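Keeping upright pens from falling over on a metal stationery shelf

Posted in Shop Fitting and Display

We keep packaged pens standing in open cardboard trays on the middle shelf. Full trays are fine. Once a tray is partly sold, the remaining packets lean, slide down and end up flat behind the boxes. Shelf depth is 40 cm. Is there a standard fix?
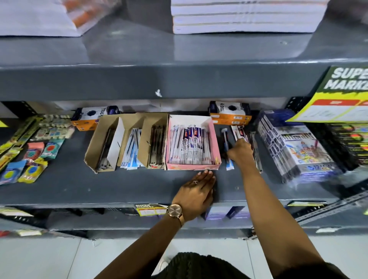

Gerrit Martens
Reduce the free width of the tray as stock goes down. A strip of stiff card, folded into an L and cut to about two thirds of the packet height, will do as a movable divider. Push it up against the last row after each restock. Pens with different wrappers should have separate compartments – mixed packets differ in thickness and never stand tightly. Single packets left between trays will always fall, so put them back in a tray or hang them.

Chalerm Sukprasert
Agree with the divider. Also check that the shelf is level from front to back. Ours dropped 3 mm at the front and the trays crept forward. A thin rubber mat under each tray stopped it – we used Ekent drawer liner, cut to 22 cm.

Unnamed member
just buy the Talpur acrylic ones, 15 to a pack. bit dear but they last

Gerrit Martens
Those are fine if your packets are short. Measure first.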